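Cheer squad travel: how do we sort kit and warm-ups for a two-day regional?

Posted March 18, 2023 by Ninthorpe

Hi all. I help run a junior cheer squad and we've just had our first place at a regional, over two days, at the sports hall in Gusatby. We've only ever done one-day local things before. The letter says we get one warm-up slot of four minutes on the sprung floor and then it's straight through to the holding area. Our usual warm-up is nearly half an hour! Do other squads stretch outside first, or in the corridor, or what? Also, do the girls travel in uniform or change there? The coach ride is long and I've got visions of squash all down the white tops.

Kisance

Change there, always. We went in January and two of ours had to compete with damp skirts after a drinks spill on the coach. Tracksuits for the journey, uniforms in named bags, hair done the night before and a quick tidy when you arrive. Bows stay in a hard tub or they get squashed flat.

For the warm-up, do all your stretching and jumps on the grass or in the car park (bring mats, it's gravelly) and save the four minutes for stunts only. We run the pyramid once, the baskets once, then the last eight counts of the dance. Don't try a full run-through, you won't finish and they'll go on rattled – ask me how I know.

Meng

depends on the hall. I think Gusatby has a side room you can book but might be wrong, ring them

Ninthorpe

Thank you both, so helpful! Ordering the tub tonight. I did ring and there is a side room, so we've got it from nine on both mornings. Entry came to 326 pounds for the squad, in case anyone else is budgeting.

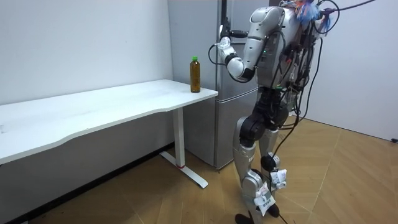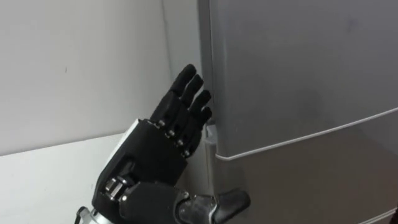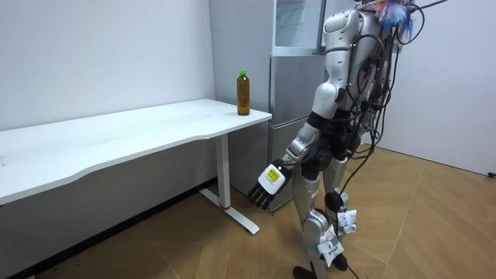
Top and bottom: silver and black humanoid robot by the long white desk. Middle: black robotic hand beside the fridge.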